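Home Ask Topics Members Sign in

Faint smudges on a matte white tabletop - is a special cleaner worth the money?
Posted in July by Wyn Dafis

We have a white worktable pushed up against a white wall. The top is smooth and matte, and it picks up faint marks that I only notice when I get down low. I've wiped it with a damp cloth and plain dish soap and they're still there. A neighbor swears by a paste called Zellesska, which costs $19 a tub, and I find it hard to believe that it does anything soap can't. The label says it "renews the surface," whatever that means.

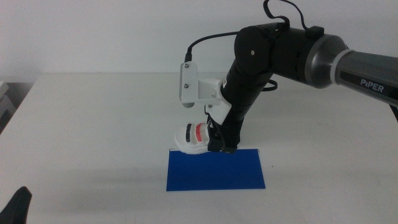

My other worry is colored paper. We use a lot of blue sheets at this table and I keep hearing that the dye can come off on a white top if the paper gets damp. Is that true or is it one of those things people repeat? I don't want to buy a mat for a problem I may not have.

Brasico
2 replies to this post

I'd hold off on the paste. Most of them have a fine grit in them, and on a matte top the grit leaves a shiny patch that you can't get rid of. I did that to a desk and the patch bothered me a lot more than the smudge had.

Try this first. Put a small drop of dish soap in a bowl of warm water, wipe with a well wrung cloth, then go over it again with clean water and dry it with a towel. People skip the second wipe and what they're looking at afterward is soap film - you may have been adding to it each time. Look at it from the side with a lamp on when it's dry.
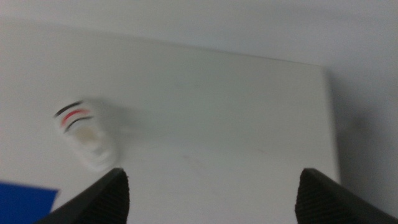 If the marks are still there, use rubbing alcohol on a cotton pad, but test a spot near the back edge and give it 25 minutes before you decide. I don't know what your top is made of and neither does anyone else here, so don't take anybody's word that it's safe, mine included.

On the paper: yes, some of it bleeds when wet. Lay a damp scrap on a white plate overnight and see. If the plate is clean in the morning you can forget the mat.

Issa

Just use vinegar. Works on everything.

Andow

I wouldn't go along with vinegar on everything, it's bad for stone and I wouldn't leave it sitting on a painted top either. Brasico's plan is fine, although I doubt you need the alcohol. Very faint marks on a table that gets used are normal. I paid $33 for a kit with two bottles and a "microfiber system" and the cloth was the only part that did any work.

Do pull the table out once in a while, too. Bits of grit collect along the back where it meets the wall, and then you drag them across the top with the cloth.
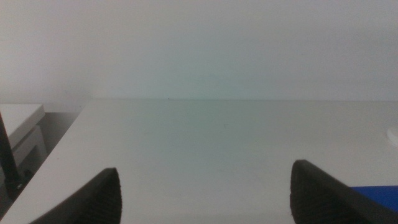 White tabletop against a plain wall, with a tiny dark speck near the seam.

I'd pick up anything like that with a piece of tape before wiping. And if your marks turn out to be fine scratches, no cleaner is going to lift them, at $19 or any other price.

Related posts
Does a melamine sponge dull a matte finish?
Soap film on a white desk
Getting marker off a painted shelf
Blue tissue paper stained my counter
Is a desk mat worth it?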